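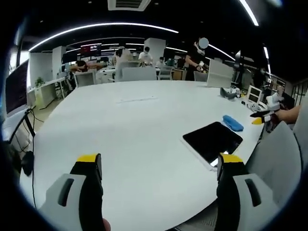 Blog > Sport > Lower league diary

Jun 23, 2024
By Lucinda Tillman
2 comments | 14 shares

So the fixtures are out for next season and I have already spilled coffee on mine. Brekley away on opening day! Of all the places to start. Anyone who made that trip last December will remember the wind coming straight off the reservoir, and the goal kick that went up, stopped, thought about it and came back down for a corner.

I still say we should have won that game. We had the ball in their half for most of the second period and Dizon (the striker, not the town, I get emails) hit the post from closer than I am to my kettle right now. Then they broke, one long pass, and our keeper was in no-man's-land. Lost it 2-1. I sulked all the way home and most of the following week.

Anyway. New season. The club says season ticket sales have passed 800, and I believe it, because the line outside the office went past the bike racks when I picked mine up. Our best crowd last year was 2,912 for the Lelten derby and you could hardly get near the pie counter. I'd love a few more afternoons like that, though maybe with a second person serving.

What I want to see is a proper left back. We played a midfielder there from the winter on, and he ran himself into the ground, bless him, but every team in the league worked out where to aim their crosses. There's talk of a kid coming on loan from Boditier who is quick and likes a tackle. I watched a couple of clips last night and he gets forward a lot, maybe too much, but I'd take that over what we had.

The manager is staying, which I'm happy about. My brother isn't, and we've agreed not to discuss it at dinner until at least the second home game.

I'm driving to Brekley and have one seat free if anybody wants it. You'll need a hat, and you have to put up with my radio.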